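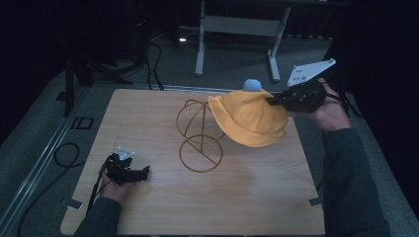
The hat station at Lorida, with the right-hand gripper holding the brimmed hat beside its wire stand.

Search this site Search

Keeping the Hat Table Straight

23 shares 2 comments

The first job of the morning at Lorida is done on hands and knees. Ayman Lahlou follows each cable from the table to the wall, running it through his fingers and feeling for kinks. If he finds one, the cable goes in a bin and a new one goes on before anybody picks up a gripper.

Lahlou looks after the station where operators record two-handed work with soft goods. A person stands at a small wood-grain table with a gripper in each hand and does an ordinary task, such as putting a hat on a stand. The position of each gripper is logged the whole time, along with how far its jaws are open. The recordings go to Satitz, which uses them to train a pair of robot arms in another building.

The hardware is simple enough that most of it can be fixed with a hex key. The setup is where the hours go.

Each gripper carries a flat plate with small rounded markers on it, and the tracking system works out where the gripper is from where those markers are. The software holds a stored layout for each plate. If a marker shifts on its post by even a little, the stored layout no longer fits, and the gripper on the screen starts to shiver. In August the left one shivered for most of an afternoon. Lahlou swapped the cable, restarted the tracking and moved a light stand before he thought to press on the markers with his thumb. One of them turned.

"I had checked everything that was expensive," he says. Now he presses on every marker on both plates before power-up, and he puts a dot of paint across each joint. A broken dot means the marker has moved and the layout has to be taken again.

Taking a layout is slow. The gripper is clamped in a block on the bench and measured, then carried through the working space in wide loops, high and low, until the software has enough views. It can't be hurried. Move too fast and the system loses the plate, and the run starts over.

The table gets its own check. Its place in the room is recorded along with the grippers, and a bump from a hip is enough to spoil that. Lahlou touches the closed jaw tips to fixed points on the tabletop and reads the height off the screen. If the reading is more than 2 millimeters from the last one, he sets the table back and measures again. He does this at eight in the morning and again after lunch — lunch being when people lean on things.

The jaws wear faster than he expected. Cloth looks harmless, but a hat is pinched and let go all day long and the gripping face slowly polishes. Once it is smooth, fabric starts to creep out of the grip, and operators squeeze harder without noticing. The force shows up in the log before anybody complains. Lahlou used to change the faces when they looked bad. He now changes them at 3000 closures, both hands together, so that one side doesn't grip better than the other.

Iman Amrani runs the recording sessions and is the person most likely to send a gripper back to the bench. She wants the trigger to feel the same on both sides. The return spring comes from Goodall and is an easy part to replace, though the housing has to be opened to reach it and the cable clip always fights back. She also asked for the strap that keeps the cable off the operator's wrist to be made longer. The short one pulled when the arm was stretched out, and it showed in the recordings as a small hitch near the end of each reach.

"You can see it once you know," Amrani says. "Then you can't stop seeing it, and you have to throw the run away."

The hats have rules too. A new one is handled for a session before it is recorded, so the brim isn't stiff from the packaging. The wire stands are checked by spinning them on the bench. A stand with a bent ring rocks when the hat goes on, and Lahlou straightens it over a pipe.

Everything is written in a notebook kept on a hook by the door. The software from Irneo has a maintenance page, but Lahlou finds the notebook quicker with gloves on. The current one has 51 pages filled. Most entries are one line: left face changed, right cable changed, table moved back. A few are longer and underlined, including the one from the marker afternoon.

The next change is to the cables. Lahlou would like to hang them from overhead on a light spring, which would take the drag off the hands and get the loops up from the floor. Amrani is for it, provided the spring doesn't lift the gripper when the arm is low. He has a bracket cut and two springs to try. Until one of them is soft enough, he still starts the day on the carpet.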